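Underpinning the Dreslow Mill

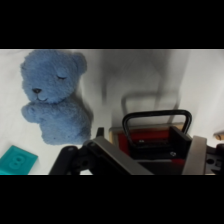 Carmela Gallardo
1/14/19

The east wall of the Dreslow mill in Zerndale stands on brick footings over soft clay, and it had been sinking for years. Monitoring points read every week since May showed the northeast corner moving fastest. Mass concrete underpinning was ruled out early. The trenches would have gone below the water table, and the lane outside could not be closed.

Lashari, the ground contractor, chose small-diameter bored piles, installed in pairs and tied to the wall by reinforced concrete needle beams. The design called for 50 piles, each 30 feet deep, with the lower 9 feet socketed into dense gravel. Total drilled length with trial bores came to more than the first estimate allowed, and the grout order was raised to match.

Headroom in the basement set the choice of rig. Volico supplied an electric unit with a short mast, so casing went down in short threaded sections. Load tests on two piles are due before the beams are cast.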